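Mernham Port Users Group – minutes, March meeting

Chair: Roxana Rusu. Minutes: Tuấn Đặng. Opened 5.30 pm.

1. Seized goods store
Customs still has 1000 cartons of untaxed cigarettes in the Bisano shed. Destruction is booked for Friday.
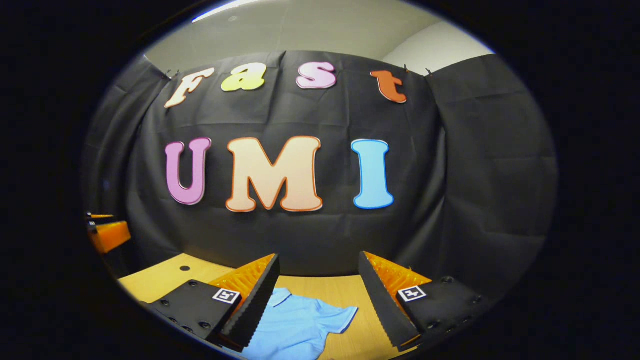 2. Inspection delays
Urrego reported three containers held past the free period. Roxana will ask for storage fees to be waived. Tuấn wants the new notice for drivers in big cut-out letters, like "Fast" on the black cloth – agreed, colours to be decided.

Bedbridge asked for earlier notice of X-ray bookings.

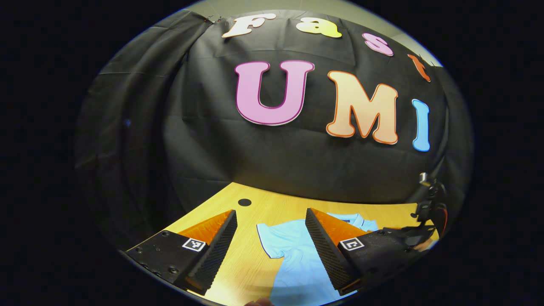

The current notice is 30 minutes, too short for trucks coming from the Bedbridge yard. Carried over.

Closed 6.30 pm.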